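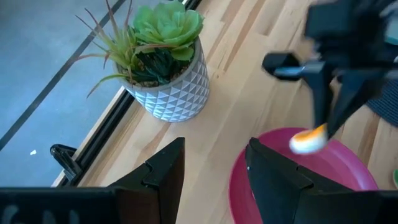
Review: Brilico two-arm table setup, after five months in our break kitchen

Posted 2021-12-09 in Workplace Gear > Automation

Quick one, shift starts soon. We got the Brilico in July through Avetti, who lease it to small offices. Two arms, black two-finger grippers, does plating and table resetting for staff lunches. I was on the kitchen rota before it came, so I'm biased, fair warning.

What it's good at

Small soft stuff onto a plate. I expected squashed food and got almost none. One arm hangs back while the other goes in with the piece, and they dont bump. It also works around things left on the table. We keep a potted succulent out there, with one of those spiky plants that sticks out over the edge, and it's still alive. Plate by plate it's slow. Slower than me. But it doesn't get called away to the phone.

The counter on the panel says 1,421 placements so far. It logged 537 of those in the first month, when everybody wanted to watch.

What it's bad at

Deep bowls. Anything shiny. Wet lettuce, forget it. Restart after a stop takes 10 minutes and the manual is no help – page order is all over the place. Avetti's phone support was decent, the online form wasn't.

What changed for us

Three of us used to split lunch duty. No one lost hours, which was the big worry, but the job is different. Less carrying, more checking and wiping down. I miss the chatting over the counter a bit. My wrists don't miss anything. One coworker asked for training on the setup screens and got it, and now gets pulled off other work every time it beeps. No extra pay for that. Should be sorted before you sign a lease, so ask.

Also ask who's allowed to hit stop. For weeks we werent sure and just stood there.

Verdict

Good for light plating, not a kitchen replacment. Would lease again – with the training written into the deal.

Filed under: Break Room, Robots at Work, Long-Term Reviews
14 comments | 32 shares

Recent reviews
Papadakis folding prep cart
Brergate anti-fatigue mat, second look
Avetti lease terms compared
Label printers for shared fridges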